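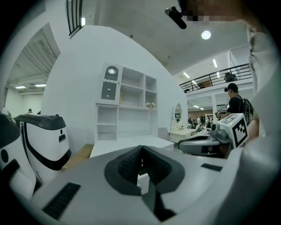

The linen cupboard is a piece of furniture, or a small built-in closet, set aside for the household's cloth goods: sheets, pillowcases, towels, tablecloths and the odd blanket that has no other home. It goes by many names (linen closet, linen press, airing cupboard) and the names overlap a good deal, so that what one family calls a press another will happily call a closet.

Early linens were mostly kept in chests, which served well enough until somebody wanted the sheet at the very bottom. Upright cupboards with shelves spread gradually through better-off homes, and the word "press" comes from the screw-down boards that once held folded cloth flat and kept the creases sharp.

Local customs

In the hill town of Grostia, linen cupboards were long given as wedding gifts, and the town museum keeps a household register listing 1,307 pieces of linen from a single farm, right down to the dishcloths. The neighboring village of Abbasi holds a linen fair each June, when families hang their oldest tablecloths across the main street and, weather permitting, eat lunch underneath them.

Shelves and storage

Older cupboards have deep shelves behind solid doors, while many newer ones are shallow and open at the front, which makes things easier to reach but lets in more dust. Shelves spaced 28 centimeters apart will take a comfortable stack of bath towels. Heavier blankets do best low down, where they need not be lifted over anyone's head. 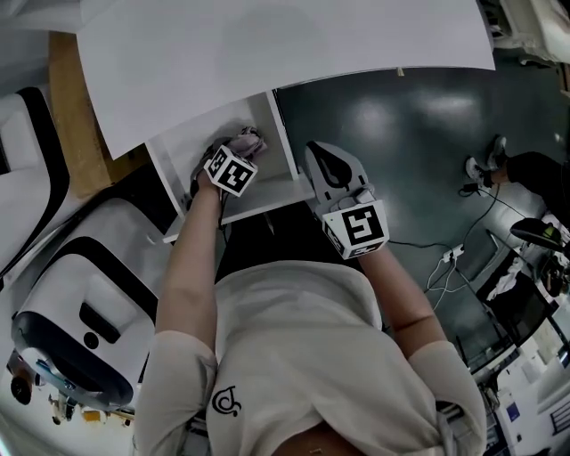 A crumpled cloth in the lower compartment of a white open-fronted shelf unit.

Cloth should be fully dry before it is put away, and a little space left between the stacks lets the air move. Lavender bags and cedar blocks are old favorites for keeping moths off woolens, although their scent fades and they need to be refreshed now and then. Many households also put clean sheets at the bottom of the pile and take from the top, so that every set gets its fair turn on the bed.

See also: Airing cupboard; Blanket chest; Hope chest; Tablecloth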